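Gorkwood Board Oil, 153 ml tin
In stock, ships from our Setville shop

I started mixing this oil for my own cutting boards, then a few neighbors wanted some, and now it's the thing I sell most of (the Laltton wax comes second, and it's not close!). It's food-safe mineral oil with a bit of beeswax melted in, so it goes on thin but doesn't run all over your counter.

How I use it: wash the board, let it dry overnight, then rub in a spoonful with an old T-shirt. Do the end grain twice, it drinks the stuff. Leave it 4 hours, wipe off whatever is still shiny and you're done. A new board wants a coat every week for the first month. After that I go by feel - if the wood looks chalky or water soaks right in, out comes the tin.

It has no scent and no color of its own, though it will make pale wood look a little warmer. Please don't use it on anything varnished, it'll just sit on top and stay sticky.

Size: 153 ml tin, screw lid
Also available: 700 ml refill bottle
Keep out of direct sun. If it goes grainy in winter, stand the tin in warm water for 7 minutes and stir.

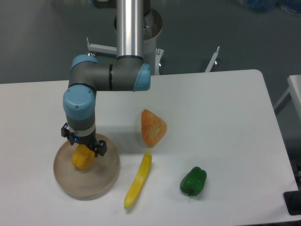
Serving pieces need less oil than cutting boards, and I'd go easy with the first coat. Get the rag right into the corner where the base meets the side, that's where the excess likes to pool. A round, shallow wooden tray like the one with the yellow bell pepper is an easy job, and a small dab goes a long way. Bowls and spoons get the same treatment, and I do mine all in one batch so I only ruin one T-shirt.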